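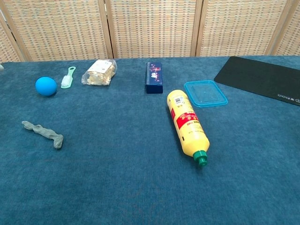 Does a repair stall cut household waste? Project report, Mornport College, October 11, 2024

Winditz council says its repair stall kept 496 items out of the bin in August. We doubted that figure. The stall logs everything handed in, fixed or otherwise, and the log for Wonau, which copied the scheme, shows 468 items with no outcome written down at all.

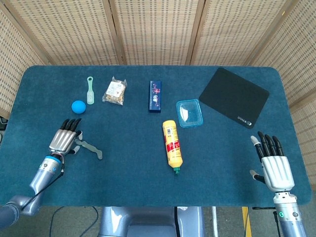
We sent a short survey to 200 households and asked what became of the last thing they took in. Most replies were vague — "it's in the shed" came up a lot. Only seven people could say the item was back in daily use. The Kazmi method, which our course book recommends, would count the shed items as saved. We left them out, and we would want a follow-up after a year before trusting either total.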